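Wed 21 April

In at seven, first one through the door. The cell had stopped overnight with the same fault as Monday, a grip timeout on the close. The log had 26 of them since we restarted it. I cleared it, jogged the arm home and left it in manual while I made coffee.

Moataz thinks the fault is in the gripper itself. I think it's the cable. He spent the morning on the Sevon line so I got to be wrong or right on my own.

Started with the air and power off and the tag on the switch. Worked the fingers open and shut by hand. The left linkage moved fine. The right one had a small amount of play at the pivot, more than I would like but not enough to cause a timeout. Cleaned the links with a dry cloth, took each pivot screw out, put a dot of the blue threadlocker on it and set it back with the small torque driver. Dalia had written the setting on the inside of the cabinet door in December, and it's still readable, just.

After that, the wrist camera. The bracket had shifted a little at some point, so the picture was not where the software expected it to be. I put it back against the stop and tightened it. Then power on, slow speed, and over to the fixture plate to check the view with the gripper in it. The plate is the one with the green socket and chip on the left and the slot with the blue part on the right. I wanted both of them in view at the same pose, and they were.

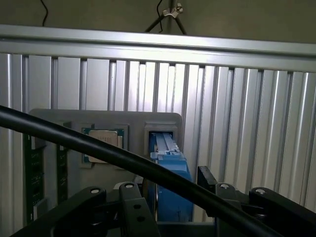

How often should the camera be checked against the gripper?
Once a week when the cell is running every day, and every time somebody has had the gripper off or touched the bracket.

I wrote that on the sheet for Mostafa, who asked me last week and got a vague reply. He starts on the late shift soon and will be doing these checks himself.

The camera check came out 2 pixels off on the first pass. Ran it again and it was the same, so I redid the hand-eye routine from the start. It takes most of an hour if you do all the poses and I did all the poses. Ate lunch standing at the pendant. Cheese and tomato again.

Anas came by after lunch to ask when Ait Brahim could expect the cell back on their job. I told him tomorrow if nothing else came up. He wrote down tomorrow and left off the rest.

Then the cable. I ran the wrist round to both ends of its travel with one hand near the stop and watched the loop. At one end it goes tight before the joint gets to its limit. Not by much. I let out some slack at the second clip and put a new tie on, loose enough to slide. Ran it back and forth for a while and it no longer pulls. I also swapped the plug at the tool end for the spare, as the old one had a pin that looked a bit dull. The old plug is in the drawer with a label on it. Moataz will want to see it.

No timeouts in the next hour, but an hour means very little with this fault. It has gone a whole day before now.

Last job was the reach check over an open computer case. That is the harder one for us. There are wires across the gap you want to go down into, and the metal edge of the case is close to where the fingers need to be. I brought it in by hand on the pendant in small steps, fingers pointing at the power wires - the yellow, black and red bundle - and stopped short of them. Saved that pose as the new approach point. The old one was taught before the camera moved and I don't trust it. The Dell board was easy to pick out in the picture, white lettering and all, which is good enough for the locating step. 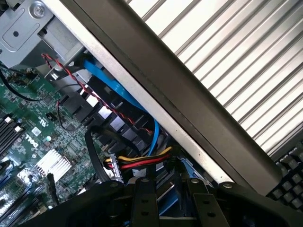

Left for tomorrow

Run the full cycle at half speed with the new approach point, then at full speed if it behaves.

Order a pivot set for the right linkage from Dirkevus. Manolis has the part number, I think it ends in 306. Ask him before ordering, we got the wrong ones last time.

Grease on the base joint is due at 3,000 hours and we are almost there. Might as well do it while the cell is down.

Show Moataz the old plug.

Backed up the program before I went and put the copy on the Zundix drive. Locked up at ten to six. Rain all the way home, and I'd left the gloves on the bench.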